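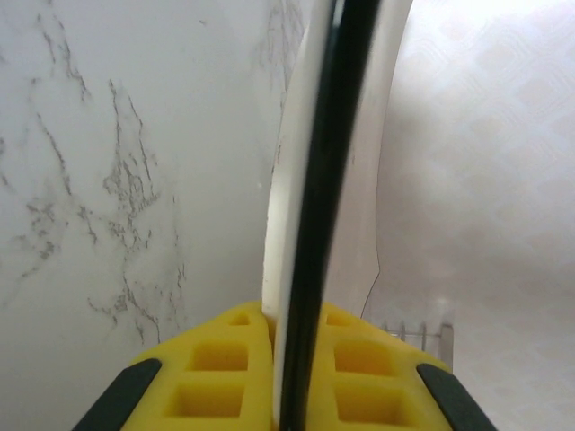 Canico offers dish-racking robot by the month, but the small print is long

A robot that puts the plates in the rack can now be hired for 880 pounds a month, if you have a worktop to spare and not many plates.

Canico opened orders this month for Okar, a two-armed bench unit aimed at cafes, office kitchens and care homes. On top of the rent there is a set-up charge of 2,000 pounds, which the firm says covers fitting and "teaching" the arms where things go. The shortest contract runs for 15 months.

The brochure promises "an end to the washing-up queue". Read a little further and the promise shrinks. Okar does not wash anything. It picks up a dish with a pair of soft-tipped fingers and places it in a drying rack, and the rack has to be one that Canico has approved. Bowls are listed as "supported in most cases". Glasses are "planned".
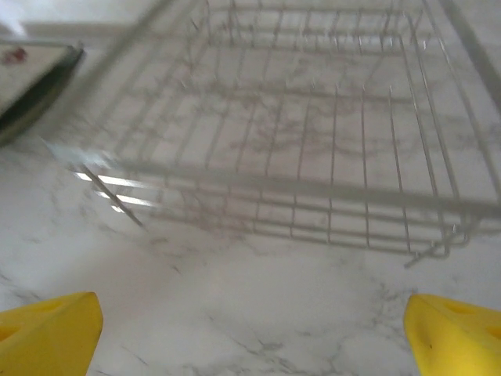
Okar's yellow fingers open in front of an empty wire rack.

Then there is the matter of speed. Canico's sales pages give no figure for plates per hour, and when we asked for one we were told that it "depends on the kitchen". That may be true, but a buyer comparing the rent with a few hours of a kitchen porter's wages will want something firmer. A porter can also wipe down the worktop, take out the bins and notice that a plate is still dirty. Okar is sold with no way of checking whether a dish is clean.

Its rival Dostard, which withdrew a similar unit last year, at least published its test results before giving up.

Canico points to a trial at Tomoana, a chain of lunch bars, where Okar has been in use at 2 sites since September. The company calls the trial a success. Tomoana would say only that it is continuing, and would not tell us whether it is paying the full rate.

The unit also needs room. Both arms are bolted to a metal rail along the front of the work surface, with cables running down below it, and Canico asks for walls at the back and sides.
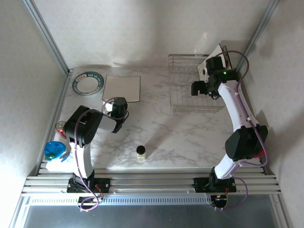 Small kitchens, the places most likely to be short of hands, are also the least likely to have that sort of space going. Canico says a narrower version is being looked at but would not give a date or a price.

Repairs are included in the rent. Replacement fingertips are not, and neither are broken plates.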